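Home | Projects | Reports | People | Contact

February progress report: the Wanine chores project
By Evander Chisholm

Hi all, and thanks for the nudge, I know I owed you this one before the budget call. Short version: the money's going where we said it would, the fridge work is moving along nicely, and laundry is still making fools of us!

We logged 162 runs this month, which brings the total since we started to 2911. Most of the new ones were kitchen jobs (open the fridge, close the fridge, take something off a shelf and put it somewhere sensible). Door opening now works 87 percent of the time with no help from us, and I'm really pleased with that. When it fails it's nearly always the first tug: the fingers slide off the edge of the door and the arm carries on as if it had hold of it.
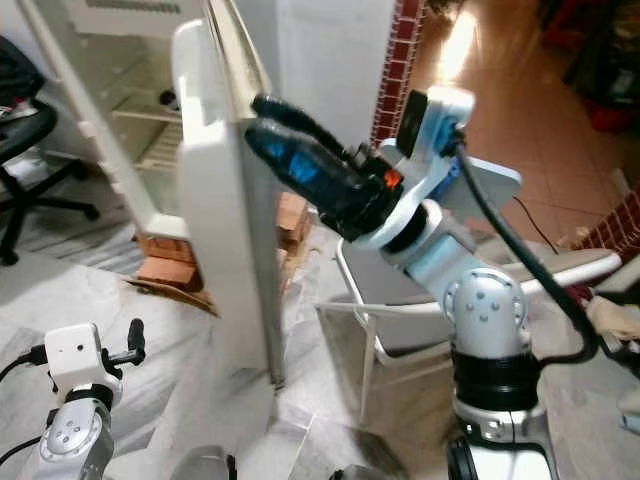 Imrie rewrote the part that decides when to give up and try again, so a missed grab costs us a few seconds now and we don't have to restart the whole run. That change alone made the month feel shorter. Closing the door is easier, as you'd guess, though it does tend to slam, and I'd like to fix that before anybody puts eggs in there.

Laundry, well. Picking up one shirt is fine. Picking up one shirt from a heap of shirts is a different story, and I can't give you a number I'd want repeated. The folks at Urkasgate asked me whether they could promise their customers a laundry helper by next year and I told them no, please don't. A fridge helper that fetches a drink, slowly, with somebody home? I could see that.

On spending, we're under on parts and over on hours. The new finger pads from Stundus came in cheaper than the quote, so I'd like to move what's left into 5 extra weeks of testing if you're okay with it. I'll need a yes or no before I book the time. Next up are drawers, then a second go at the shirts.

Evander

4 comments | 11 shares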